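Notes on the control loop, 19/12/2019

The Edgate planner has been in daily use since June, and this entry records the changes made to it by Fengying Fan and myself. The task is a plain one: two arms sort snack packets and a small drawer cabinet. The difficulty lies in the software that decides which arm may move, and when.

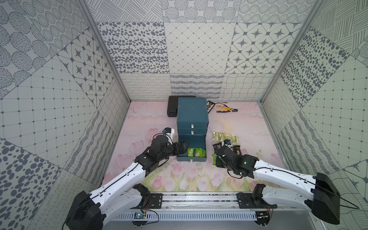 Until recently both arms shared a single queue. If one waited at the drawer, the other waited as well. The queue has now been divided in 2, with a short check before either arm enters the space near the cabinet. Wim Peeters wrote the check as a separate module, Matei, so that it may be tested without the hardware. It passed all 16 test cases at the second attempt.

Perception remains the weaker part. The wrist cameras work very close to the cabinet, and the drawer front can fill most of the view — the pose estimate then has few edges to rely upon.
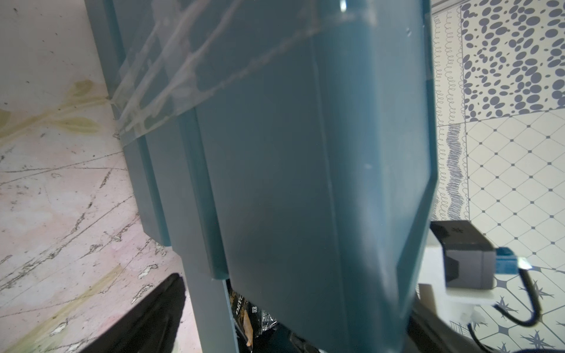
Wrist camera view of the cabinet at close range.

We propose to hold the last good estimate for 12 cycles before asking the planner to withdraw the arm. The change is in branch 1839 and awaits review.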